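Cutaway illustration

A cutaway illustration is a drawing of a solid object in which part of the outer surface has been left out so that the inside can be seen. It is common in children's nonfiction, repair manuals and museum displays. The form is related to the cross section, which shows a flat slice, and to the exploded view, in which the parts are drawn separately along a common axis.

Methods

Most cutaways begin as a line drawing in perspective or in isometric projection. The illustrator draws the complete exterior first, then marks the edge of the opening. The edge may be straight, as if made by a saw, or ragged, as if the surface had been torn. Ragged edges are usual on thin shells such as hulls and car bodies. Straight edges are preferred for masonry and thick castings, where the depth of the wall has to be read clearly.

Cut faces are set apart from other surfaces by a flat tint, often red or gray, or by hatching. Line weight is also used: the outline of the whole object is heaviest, the edge of the opening somewhat lighter, and interior detail the lightest. Where a part would hide something more important behind it, the part may be drawn as a ghost - an outline with no fill.

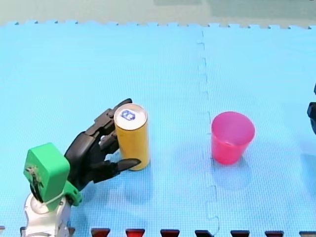

Use in picture books

In books for young readers the cutaway is usually spread over two facing pages. The fold in the middle, called the gutter, limits what can be placed there, and small figures or labels are kept clear of it. The Grivdale series, issued by the publisher Karker, placed 7 large cutaways in each volume and printed the labels in the outer margins.

Labels may be joined to the drawing by leader lines or replaced by numbers with a key. Leader lines should not cross. They are drawn at one or 2 fixed angles where possible.

Originals and collections

Originals were long made in ink and watercolor on board, often larger than the printed size. Later work is mostly drawn or colored on a computer, and in many cases no single original exists. The Gunthorpe collection holds 2808 sheets, among them 500 pencil layouts with the construction lines still in place. The Grabowska archive keeps printer's proofs only.

See also

Exploded view
Isometric projection
Technical drawing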